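Latching box or cookie tin for small sewing and craft supplies?
Posted in Craft Rooms and Storage, 9 January 2022

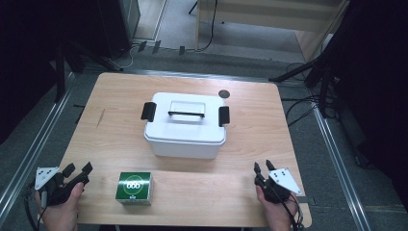 What size storage box do I need if I want to keep thread, buttons and a few little cardboard boxes of pins together?

Go by the tallest thing you plan to put in it, stand it upright inside, and leave a finger's width under the lid so the latches close without a fight.

That was the short version I got from the woman at the fabric counter in Udberg, and it was good advice as far as it went, but now I have a longer problem. I've been moving my mending things out of old cookie tins since October and into white plastic boxes with a handle and a latch at each end. I love being able to carry everything to the table! But the small cardboard boxes tip over as soon as I pick the thing up, and then I have pins all through the buttons. Do I need dividers, or a smaller box, or should I go back to the tins? I have 22 spools of thread and far too many buttons, if that helps anybody.
— Myrto Chatzigeorgiou

Gellance

Oh, I've been exactly where you are, and please don't go back to the tins. My mother kept hers in tins and we spent half of every visit prying lids off to find the one with the needles.

What worked for me was lining the bottom with a piece of that rubbery shelf liner you put in kitchen drawers. Trace around the base of the box, and cut a little inside your line if the sides slope in toward the bottom, as they do on a lot of these (mine buckled up at the corners the first time and I had to trim it twice). The cardboard boxes grip it and mostly stay put. Then I put the heavy things at the two ends and the light things in the middle — buttons in a zip bag at one end, scissors and tape measure at the other — and it carries level. Before that it always swung down on one side and everything slid with it.

For the pins, put a rubber band around the little box. It looks silly and it has saved my carpet more than once. I'd also write what's inside on a strip of masking tape on the short side, so you can read it when the boxes are lined up on a shelf. Don't stack them too high if you use the handles a lot, you'll only ever want the bottom one.

Dimitriou

just get a smaller box

Erthorpe

I'd add to what Gellance said that you could split it up. I keep 6 boxes now, one of them only for buttons (I counted out 400 for a quilt border once and never want to do it on the floor again), and the pins live with the needles and nothing else. Check both latches before you lift by the handle. I forgot one side on the way down the stairs and I am still finding snaps behind the radiator.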